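Olton Street Residents Assn - minutes, March meeting
Back room of the library, started 7:05 pm
Chair: Shakuntala Katiyar. Notes: Ilham Hutapea (typed up fast, sorry, send corrections)

Last minutes
Approved. One fix, the drain on the corner is Badow Lane, not Badow Court. Ilham to change it.

Parking
Long discussion. City letter came back, they will do resident permits if 60 percent of households sign. We are at 36 signatures. Shakuntala thinks we're short by 21, will check against the address list. Two people against permits altogether, say guests will get ticketed. Guest passes are in the letter, page 2. Not clear how many per household. Shakuntala to call the city and ask.
Someone asked whether renters count. Yes, one signature per household either way.
Clipboard goes out again, even side first. Odd side is mostly done except the duplexes.

Bus stop
The 13 bus still skipping us in the evening. Ilham wrote in January, no reply. Will write again and copy the council office this time. If you get skipped, write down the time and send it to Ilham, "the bus never comes" is no use to them.
Bench at the stop: slat is still broken. Same letter.

Filora lot
The old Filora garden store lot. Fence is down at the back again and kids are cutting thru. Owner's agent says a new fence is coming "in spring". Asked for a month, didn't get one. Dumping getting worse, a mattress and paint cans this time. City will haul the matress if it's on the sidewalk but not if it's inside the fence line. Agreed not to drag it out ourselves. Ilham has the agent's number.
Question from the floor about turning it into a garden. Not ours, not for sale as far as we know. Moved on. 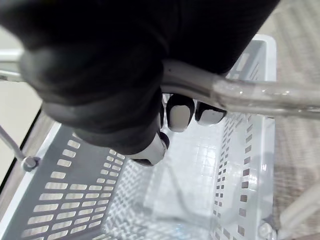 Block cleanup
April, date depends on when the city can lend us the trash grabbers. Morning, start at 9. Meet at the Ogunleye house, they've offered the driveway and coffee again. Bring your own gloves. Bags from the city, Shakuntala picks up. Last year we ran out of bags by 10:30 so ask for double.
Alley behind Badow Lane added to the route. Needs a truck for the branches. No truck yet.

Speed bumps
Tabled again. Need the traffic count first and the city hasn't done it.

Money
Nearly all dues in. Printing was more than planned becuase of the second permit flyer. Motion to stop color printing, passed, one against.
Library room is free through summer, after that we have to reapply.

Other
- Streetlight out by the mailboxes, reported, pole number is on the ticket.
- Loose dog, brown, no collar, seen twice near the school. Call animal control, don't chase it.
- Email list: several bounced. If you didn't get the agenda give Ilham your new address.
- Leaf blowers before 8 am. Please don't.

To do
Shakuntala: city call re guest passes, address list, bags
Ilham: bus letter, fix to last minutes, email list
Open: truck for cleanup

Closed 8:20. Next one in April, same room, library has us down for 7 again.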